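3.2 Equipment selection and cost planning

The budget for the laundry cell was fixed before any hardware was chosen, and the choice of hardware was then made to fit it. Three categories were separated at the start: capital items, which are bought once and depreciated; wear items, which are replaced on a schedule; and site costs, which cover power, floor space and storage. Earlier plans in our group had merged the second and third categories into a single overhead rate. We found that this hid the largest source of overspending, and the present plan lists them line by line.

Capital items were the arm, the wrist camera, the parallel gripper and the appliances. Two arm suppliers, Fusavitz and Manole, returned quotes for equivalent reach and payload. The Manole arm had the lower purchase price, but its service contract had to be renewed every year and did not cover the wrist joint. Over the planning period of 4 years the difference in total cost was small, and the Fusavitz arm was selected on delivery time. The gripper was quoted separately by Nivum. A contingency of 15 percent was added to all capital lines and was held by the project lead until installation was complete.
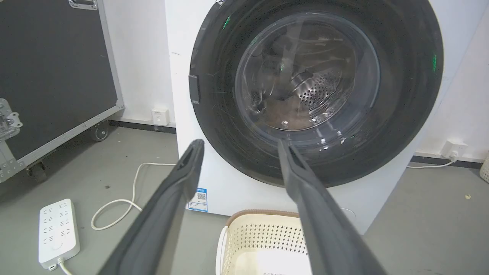
Figure 3. Front-loading washing machine used in the door and unloading tasks, with the open gripper at the door rim.

Wear items were planned per gripper and not per arm. Each cell was allotted 8 sets of fingers for the first year, a number taken from the replacement log of our previous tabletop cell. Appliance tasks load the fingers differently from tabletop tasks, and the planning model treats contact with a rigid edge as the main driver of replacement. The door in Figure 3 is a typical case: its rim is thick and black, and its outer face carries fine scratches and scuffs. We therefore entered the washing machine itself as a wear item, with a replacement door budgeted in the second year. A used machine was accepted for the same reason. Cosmetic condition has no effect on the task, and the savings were moved to the line for spare fingers.

Site costs were the least predictable part of the plan. The building charges floor space by the square meter and does not distinguish between working area and storage - transport cases, baskets and unused fixtures are billed at the same rate as the robot itself. Electrical work was the other large entry. The initial estimate assumed that existing outlets would be enough for every cell, and it did not include a separate circuit for the appliance. The revised estimate did, which raised the site total by 30 percent.

Purchasing was tracked in Ultance, with one record per item and a link from each wear item to its parent. Orders were released in two stages. The first covered the arm, gripper and camera and was approved by Eero Saarela on 6 January 2025. The second covered appliances and spares and was released only after the first cell had passed its acceptance test. Staging the orders delayed the appliance tasks, but it allowed finger quantities to be corrected before the larger order was placed. The cost of the delay was charged to the contingency and is included in the totals in Section 3.3.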